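4.2 What the window displays did to foot traffic

I should say up front that I didn't expect much from the shop windows. When Anas Fahmy and I planned the study we thought the gallery show would carry it, and the windows on Ellery Street were a kind of side dish. Students in the display design course at Grestwood dressed them in the second week of March, working mostly at night so the shops could open as usual, and they came down again at the end of the month.

We counted people who stopped, which we defined as standing still and facing the glass for five seconds or more. (Five is a bit arbitrary. We tried three and ended up counting everybody who was checking a phone.) Over the whole run we logged 1,310 stops, and 417 of those came on one day, 21st March, when the Illden bus was rerouted past the row. I've left that day in the totals but taken it out of Figure 3, where it squashed everything else flat.

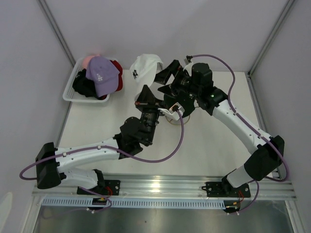
The split between windows was lopsided. The hat shop and the bakery took well over half the stops between them, and the insurance office got almost none, even though its display was the one our panel of instructors liked best. I went back and forth on why. Part of it is plain geography – the insurance office sits past the crosswalk, and most people turn off before they get there. But I also think the students there designed for the panel. The lettering was small and lovely and you had to be right up at the glass to read it.

Height mattered more than I would have guessed. Windows with the main object at chest level did better than those that hung everything from the ceiling, and this held up on both sides of the street. Mudgway found much the same thing in the Prasel arcade study, though those windows were deeper and lit from below, so I wouldn't lean on the comparison too hard.
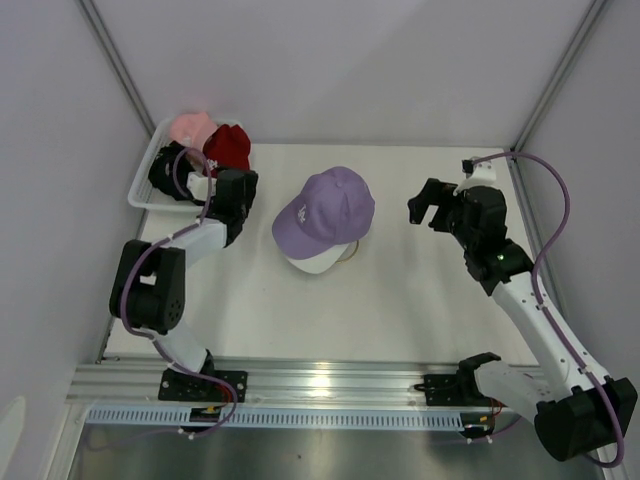 We also interviewed 97 people who had stopped, and roughly 60 of them could name one thing in the window a few minutes later. What they named was nearly always the biggest object or the one that moved. Color came up a lot less than the students had hoped! Several people told us about a display from the previous November that had nothing to do with us, and I've kept those answers in the appendix, as they say something about how long a good window sticks.

Figure 3. Stops per day by window, Ellery Street, with 21st excluded. Bars show the daily mean.

Section 4.3 takes up the gallery show, where the counting was easier and the results were a good deal messier.

Filed under: Visual Merchandising, Student Research, Public Display

Related papers
Hemi Mudgway – Looking In: Arcade Windows at Prasel
Anas Fahmy – Lighting a Shop Window on a Student Budget
Who Judges a Display? Notes from the Grestwood Panel
Counting People Who Stand Still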